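Print this page | E-mail this page

# Undbridge Stem Handling Kit: data card and evaluation notes

Published 12th January by the Undbridge documentation office

This website uses cookies to remember your display settings. By continuing to read, you accept their use.

## Summary

The Undbridge Stem Handling Kit is a hardware and data package for teams who wish to teach a robot arm to pick up, carry and place flowers. It consists of a two-finger gripper, a wrist camera mount, a fixed camera mount and a set of recorded demonstrations. The recordings were prepared by Undbridge. The file format and the reading tools were supplied by Oviteo under a shared licence.

This card covers the second release of the kit. Users of the first release should read the section on changes before mixing the two sets.

## Contents of the package

- gripper body with one pair of tapered fingers
- wrist camera bracket and cable ties
- fixed camera bracket
- 1,000 demonstrations, of which 185 are held back for testing
- reading tools and a short installation guide

Each demonstration holds a wrist view, a fixed view, the arm joint positions, the finger opening and a written instruction. The two views are stored separately and share one clock. Finger opening is recorded in millimetres between the tips, and joint positions in radians.

## Tasks

The instructions are grouped into 21 task types. Most concern a single stem: lifting it from a flat surface, turning it upright, or lowering it into a narrow-necked vase. A smaller group concerns moving a stem from one vase to another. The wording of the instructions varies, and the same task may be asked for in as many as seven ways.

Household items are present in many of the recordings. They are not labelled, and no task refers to them. Users who need a bare work surface should apply the supplied filter – it is set to off by default. 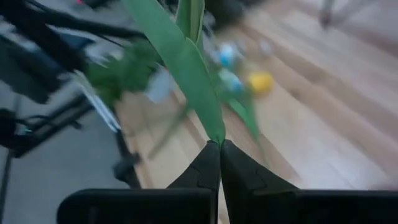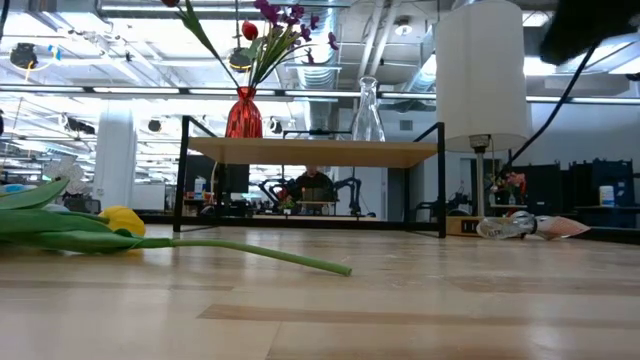

The fingers close at the tips first. This suits thin stems and single leaves, but it gives a small contact area, and a heavy flower head may turn in the grip when the arm changes direction. Zeman, which tested the kit on its own arms, advises a slower wrist speed for tulips and other flowers with a large bud. The speed limit can be set in the control file under "carry".

## Known limits

1. Wrist recordings may contain motion blur during quick moves. Blurred images have been kept so that the record remains continuous.
2. Clear glass is difficult for the depth estimate. Positions given for transparent vases should be treated as approximate.
3. Bright ceiling lights may cause reflections on polished surfaces in the fixed view.
4. The demonstrations do not include cutting, stripping or wrapping of stems.
5. No measurement of damage to petals or leaves has been made. The kit should not be offered for use with saleable flowers on the strength of this card alone.

## Changes from the first release

The finger opening is now stored as a distance. In the first release it was a value between zero and one, and a conversion script is included for older files. Two task types were withdrawn following a review by Fesa, which found that their instructions could be read in more than one way. The numbering of the remaining types has been left as it was, so gaps will be seen in the task index.

## Installation

Fit the bracket before the fingers. Route the camera cable along the outer side of the arm and leave enough slack for a full turn of the wrist. Run the calibration tool once with the fingers open and once with them closed, and keep both result files. Calibration must be repeated whenever the fingers are replaced.

## Licence and support

The recordings may be used for research and for internal product trials. Passing them to a third party requires written consent from Undbridge. Faults in the data should be reported through the support form, quoting the release number and the demonstration number. A corrected index is planned for March – registered users will receive it without charge.

Sign up for the Undbridge newsletter to receive release notices. You may unsubscribe at any time.

Print this page | E-mail this page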